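Fórum Hurkix > Robôs de serviço > Manutenção e ajuste
Tópico: Pinça direita perde o zero depois de pegar a cesta
Respostas: 12

boris_lz
Boa tarde a todos. Primeiro peço desculpa pelo meu português, que aprendi já adulto. Me chamo Boris Lazarević e cuido de um robô de dois braços numa loja de treino, com expositor de legumes e carpete no chão. A tarefa é simples: o braço direito pega a cesta de compras pela alça, o esquerdo coloca os produtos.
O problema é na pinça direita. De manhã ela fecha bem. Depois de algumas horas, a posição de "fechado" que aparece no controlador já não corresponde aos dedos. Eu mando fechar e fica uma folga pequena, suficiente para a alça girar. Se faço o zero de novo, volta ao normal, mas no dia seguinte tenho que repetir.
Alguém já viu isso? As pinças são da Uletti, com a placa de controle original.

marmelada77
Já vi, sim. Nove em dez vezes é o parafuso do acoplamento do motor. Ele vem com trava-rosca de fábrica, mas se alguém já desmontou os dedos uma vez, adeus. Faz um risco de caneta no eixo e outro no acoplamento, trabalha uma manhã e olha se os riscos continuam alinhados.

tecnico_zeca
Discordo do colega. Se fosse o acoplamento, o erro apareceria aos saltos e não devagar. Para mim é temperatura do motor. Qual é a corrente de retenção que você usa enquanto segura a cesta?

boris_lz
Obrigado pelas respostas rápidas. A corrente de retenção está no valor que veio, nunca mudei. Os dedos foram desmontados uma vez, em novembro, para trocar as borrachas. Não fui eu que montei de volta, por isso não sei se usaram trava-rosca. Vou fazer os riscos.

lu_automacao
Aproveitando o tópico: qual é a rotina de zero que você usa? Tem duas no menu. A rápida só fecha os dedos até encontrar resistência e chama isso de zero. Se tiver sujeira entre os dedos, ou se você roda a rotina com a alça dentro, o zero sai errado desde o começo. A completa abre até o batente, depois fecha, e compara as duas pontas. Demora mais e é a única em que eu confio.

tecnico_zeca
A rápida serve muito bem se a pinça está vazia. Uso há anos.

lu_automacao
Serve até o dia em que não serve. Na máquina que eu atendia na Holanda, a gente perdeu uma semana inteira com isso.

marmelada77
Holanda, o país, ou Nova Holanda? Só curiosidade.

lu_automacao
O país. Um centro de testes perto de Eindhoven.

boris_lz
Voltei com notícias. Fiz os riscos na terça-feira de manhã e às 4 da tarde eles estavam desalinhados - pouco, mas dava para ver sem lupa. Portanto o marmelada77 tinha razão, pelo menos em parte. Retirei o parafuso e não havia nenhum resto de trava-rosca na rosca.
O contador dessa pinça marca 1399 ciclos desde a troca das borrachas. Pelo registro, a diferença no encoder entre o começo e o fim do dia era de 119 pulsos.
O que eu fiz, na ordem:
Desliguei o braço e esperei o freio prender.
Tirei a tampa do lado do cabo, sem soltar o conector.
Limpei o parafuso e o furo com álcool isopropílico e deixei secar.
Apliquei uma gota de trava-rosca média e apertei com a chave de torque, no valor do manual.
Deixei curar até o dia seguinte, com a pinça aberta.
Rodei a rotina completa, como a lu_automacao recomendou, com nada entre os dedos.
Depois voltei ao teste com a cesta vazia, na frente do expositor. Assim estava o braço durante a verificação: 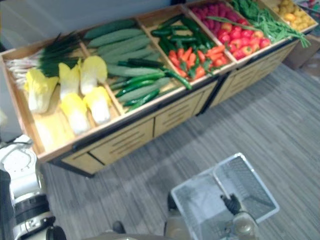 Página 4

boris_lz
(continuação da minha mensagem)
A pinça segura na alça da cesta branca, no meio, e o braço mantém a cesta um pouco acima da carpete. Escolhi a altura do módulo comprido do expositor, na direção das pimentas e dos tomates, porque é onde a alça girava mais vezes. Repeti a pegada durante um turno completo e, ao final, os riscos continuavam alinhados. Ainda não coloquei peso. Quero primeiro dois dias sem desvio.

tecnico_zeca
Bom trabalho, mas insisto na temperatura. Com a cesta vazia o motor quase não faz esforço. Coloca batata dentro e segura por mais de 12 minutos, aí sim você vai saber. O acoplamento solto pode ser só metade do problema.

marmelada77
Zeca, os riscos mexeram. Motor quente não faz risco mexer.

tecnico_zeca
Eu não disse que o acoplamento estava bom. Disse que pode haver duas causas.

lu_automacao
Concordo com o Zeca nessa parte, por incrível que pareça. E olhem uma coisa na foto: os pepinos e as vagens passam da borda da frente do expositor. Se a cesta subir encostada ali, ela pode bater e torcer a alça dentro dos dedos. Uma torção repetida também afrouxa parafuso. Eu arrumaria esses produtos mais para dentro, ou afastaria o ponto de subida.

boris_lz
Não tinha pensado nisso, muito obrigado. Vou mudar o ponto de subida no programa, porque os produtos são mexidos toda hora e eu não posso garantir a posição deles.
Sobre a temperatura: amanhã faço o teste com peso e leio o sensor do motor a cada minuto. Alguém sabe se a fita de borracha da Stultard serve nesses dedos? A original demora muito para chegar.

marmelada77
Serve, mas é um pouco mais grossa. Depois de colar, roda o zero outra vez.

lu_automacao
O zero completo.

boris_lz
Sim, o completo. Escrevo aqui quando tiver as leituras do motor.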